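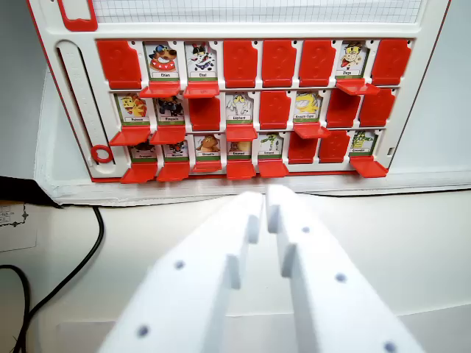

Figure 2. Flip-card board with three rows of eight slots, partly played. Raised red tiles carry a molded question mark; the remaining slots show their character cards.

3. Methods

3.1 Setting and participants

Participants were recruited through the outpatient diabetes clinics at Valtow and Nedell, which share a referral system and a common laboratory. Adults with type 2 diabetes were eligible if they had been on an unchanged glucose-lowering regimen for at least twelve weeks and could attend all four study visits. We excluded people using a continuous glucose monitor at enrollment, people on dialysis, and anyone who had been admitted to the hospital for a cardiovascular event in the preceding six months. Pregnancy was also an exclusion.

The clinic registers listed 1,096 people who met the age and diagnosis criteria. Invitations were mailed to 600 of these, drawn by simple random sampling within each clinic, and 375 attended a baseline visit and gave written consent. A further 31 were withdrawn before allocation when the baseline blood sample showed a hemoglobin variant that interferes with the HbA1c assay used here. They are not included in any analysis.

3.2 Allocation

Allocation was in equal proportions to structured meal timing or usual dietary advice, in permuted blocks of varying size, stratified by clinic and by insulin use. The sequence was generated by a statistician at Bindach who had no contact with participants. Clinic staff received each assignment through a web form after the baseline visit was closed. Dietitians and participants could not be masked. Laboratory staff and the analyst who prepared the primary outcome were masked until the data set was locked.

3.3 Intervention

Participants in the meal timing group were asked to take all food within a ten-hour window that began no later than 9 a.m., on at least five days of each week. The window was agreed with a dietitian at the first visit and could be moved by up to one hour at the second. No calorie target was set. Those on a sulfonylurea or mealtime insulin had their doses reviewed before starting and again after two weeks, following a written protocol - the protocol called for a dose reduction if any fasting reading fell below 4.4 mmol/L.

The comparison group received the printed advice already in use at both clinics and the same number of dietitian visits. Visit length was recorded and is reported with the secondary outcomes.

3.4 Measurements

The primary outcome was the change in HbA1c from baseline to 24 weeks. Venous samples were taken after an overnight fast and processed on the day of collection. Secondary outcomes were fasting plasma glucose, body weight, waist circumference, blood pressure, and a seven-item hunger scale completed at home on three consecutive evenings before each visit.

Adherence was measured with a paper diary in which participants wrote the time of the first and last food of the day. Diaries with fewer than four completed days in a week were treated as missing for that week. Hypoglycemia was defined as any self-measured reading below 3.9 mmol/L, with or without symptoms, and was recorded separately when help from another person was needed.

Cognitive testing was limited to a short battery at baseline and 24 weeks, covering verbal recall, digit span and category switching. It was added by protocol amendment in May, before the first follow-up visit, and was given by the same examiner at both time points where possible.

3.5 Statistical analysis

The primary analysis followed the intention-to-treat principle. Change in HbA1c was compared between groups with a linear mixed model containing fixed terms for group, visit, their interaction, baseline HbA1c and the two stratification factors, and a random intercept for participant. Missing outcome values were assumed to be missing at random given the terms in the model. Two sensitivity analyses relaxed this assumption, one by multiple imputation with a fixed penalty applied to the intervention group and one restricted to participants with complete diaries.

Secondary outcomes were analyzed in the same way without adjustment for multiple testing and should be read accordingly. Hypoglycemia counts were compared by negative binomial regression with follow-up time as an offset. The analysis plan was written by G. Adomaitis and L. Lill and was signed before unmasking. The data set was locked on 25 October 2025.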